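Last updated in October, when I finally got through the pile of blind questions in my inbox. I rent out the front rooms at Clomlow, and yes, every one of them has roller blinds!

## Roller blinds: what people ask me

**Why dark ones?**
Because the street side gets full sun and I like my guests to sleep past six. I had cream ones at first (pretty, useless).

**Do I need to take the blind down to clean it?**
Nope. Roll it all the way down, go over it with the soft brush on your vacuum, then wipe it with a barely damp cloth. Let it dry before you roll it back up, or you'll get that musty smell.

**I can't reach mine. Now what?**
Use a pole! I'm short and my windows are tall, so I do nearly everything up there with one, and it beats dragging a chair over. Go slowly near the bottom bar and keep it level.
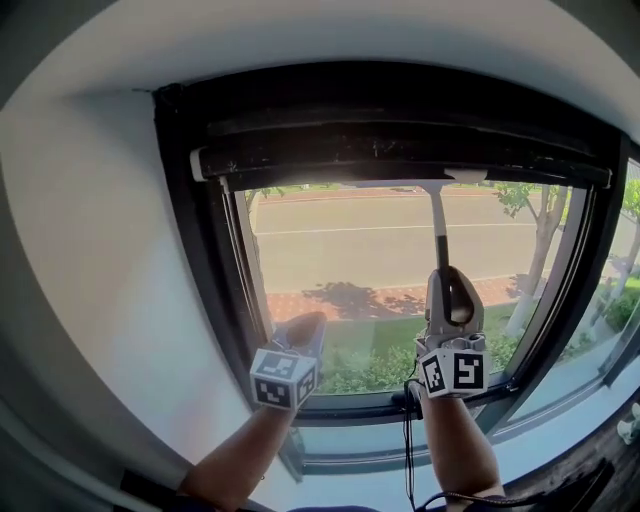 Nelu Manole wrote in to say that a crooked blind is nearly always a crooked roll, and that a strip of masking tape on the high side of the tube fixes it. I tried it on Thursday in the back bedroom and it worked like a charm.

**Which width do I order?**
Measure the opening at the top, the middle and the bottom, and go with the smallest number. My widest is 1,655 mm, and I got it wrong the first time by measuring only at the sill.

**Can the cord just hang there?**
If kids or cats visit, please put up a cord cleat, well out of their reach. Mine came from Denus and took two screws.

**How often do you dust them?**
Every 60 days or so is the plan. Spring pollen has other ideas.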